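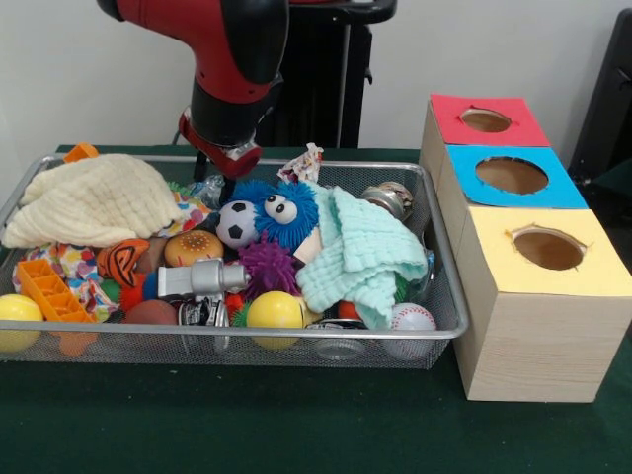 Toy basket on the green table, before sorting.

11/06/2026

I have been putting this basket off for longer than I care to admit, so today I made a pot of tea, cleared the afternoon and decided to write down how it goes, partly for Radwa, who takes over the loan shelf in November, and partly so that I don't have to work it all out again next time.

The wire basket was meant to be a holding place for returns, a day or two at most, and then everything would go back into its own bin. You all know what became of that plan! It has turned into the place where any small thing without a home ends up, and I'm as guilty as anyone. The cloths are the worst of it. The cream waffle one and the polka-dot one (red, blue, yellow and pink spots, very cheerful) take up a good part of the left side and hide whatever is under them, so those came out first and went straight into the wash bag. From now on I'd like fabric kept out of this basket altogether. It can hang on the hook by the sink until wash day.

Next the balls, and there are a good many kinds of them once you start looking. I tried sorting by size first and didn't like it, because the little soccer ball and the purple spiky one ended up together and they get used for completely different sessions. Sorting by feel works much better. Smooth ones in one tub, with the yellow ball and the small green one to start it off, and spiky ones in another, where the purple and the little red can keep each other company. The brown leather ball I went back and forth on. It has such a nice grown-up look beside all that plastic, and I finally gave it to the smooth tub, though Radwa may well overrule me. The orange and black one that looks like a basketball went in with the soccer ball under "sports", which I know breaks my own rule, but the children ask for them by name and I would like to be able to find them.

The googly-eyed fellow with the long blue strands needs a bin with a lid. Those rubbery strands pick up every bit of lint in the building, and I spent a good ten minutes with a damp cloth going between them. Lukewarm water and a drop of dish soap is plenty. Please don't put him in the dishwasher, however tempting it looks.

Pretend food: the speckled bun goes back to the Clolis kitchen set, bin 22. If anyone comes across the patty please let me know, as I've looked behind the shelf and in both of the Gomo crates and I'm stumped. The orange tray with the compartments I had always taken for part of the same set, but it isn't on the Clolis list. I've put it with the sorting trays for now, where it will at least get some use. There was another bit of orange plastic poking out over the rim on the left, and I have set that aside in the odds-and-ends jar until I can match it to something.

The gray hammer (or whatever tool it is supposed to be, we have never agreed) goes to the workbench bin, and the black and silver car to vehicles. I checked the wheels on the car with a fingernail and they are all on firmly. I did the same for the hammer head, with a good tug, and was happy with it.

Wiped the mesh down afterward, inside and out, and ran a thumb along the rounded rim for rough spots. Found 2 and taped them, and I'll ask for proper edging next time we order.

Still to do: labels for the new tubs, new page in the loan book starting at item 523, and a word with everyone about the wash bag. Radwa, the spare lids are on top of the tall cabinet, left-hand side, behind the paper towels.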